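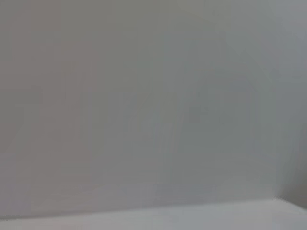
A wrist camera on a data-collection arm spends much of its working life looking at nothing useful. Between one reach and the next it swings past walls, panels and ledges at close range, and what it records is a gray surface smeared by motion, a pale strip along the bottom, a dark patch in one corner. The images still go into the training set, each paired with the position of the arm at the moment it was taken. What to do with them has become one of the more practical questions in teaching machines to handle objects, and the team at Koladari has spent much of the past year on it.

Teaching Arms to Move Between Tasks

August
By the features desk

Koladari runs a collection floor in Skuvbridge, in a former packaging plant. There are 32 stations. At each one an operator guides an arm through a short household or warehouse job: moving a cup to a shelf, closing a drawer, taking a folded cloth from one bin to another. The arm records joint angles, gripper opening and video from its cameras. A single run is called a demonstration, and a learning system is later trained to predict, from what the cameras show, what the operator did next.

The floor aims for 800 accepted demonstrations a day. Acceptance is decided by reviewers, who watch each run at double speed and mark the start and end of the useful motion. Until last winter the rules told them to trim hard. Anything before the gripper came within reach of the object was cut, along with anything after release. The reasoning was simple enough: blurred footage takes up storage, and a model has little to learn from a wall.

The first policies trained on the trimmed data grasped well and traveled badly. They could pick up a cup when started near it. Started from a resting position, with the wrist camera facing a blank panel, they hesitated or drifted. In one series of trials the arm stopped 230 millimeters short of the shelf and stayed there until the time limit ended the run. The training set held almost no examples of what a correct motion looks like when the view is poor.

The collection rules were rewritten. Transit footage is now kept, including the parts in which no object can be made out. Reviewers tag it with a separate label, so the engineers can change how much weight it gets in training. The current recipe samples transit images at a lower rate than contact images, and the ratio is adjusted for each task.

Blur itself was treated as a separate matter. Some of it comes from exposure time and can be reduced with more light. Koladari raised the lighting at half of its stations and left the others alone. A model trained only on sharp images does poorly when a customer site is dim, and most customer sites are dim. Operators were also asked to stop slowing down for the camera, a habit many had picked up in their first weeks. Slow runs look clean in review, but they teach the arm to be slow.

A second camera, fixed above the station, covers the periods when the wrist view is uninformative. The two streams have to agree in time. An offset of 2 video frames between them was enough to spoil one early batch, and the floor now runs a clock check at the start of every shift. The check uses a flashing lamp placed in view of both cameras. Batches that fail are held back and, where the offset is constant, corrected in software.

Wasilewska, a smaller company that collects similar data for kitchen equipment makers, has taken a different route. Its arms follow planned paths between tasks, and human control begins only near the object. That saves operator time and keeps the data set small. It also ties the system to a known room layout - a reasonable trade in a fixed kitchen, less so in a warehouse where the racks move.

The two approaches will meet at Endolholm, a test site where both companies have booked space. The trial tasks start with the arm parked and turned away from the work, so the opening seconds will offer the wrist camera very little. Scoring covers time to first contact, completed placements and the number of times a person has to step in. Koladari plans to run two versions of its policy, one with transit footage at the current weight and one with the weight doubled.

Last updated: August

Contact the features desk | Copyright, all rights reserved | Back to top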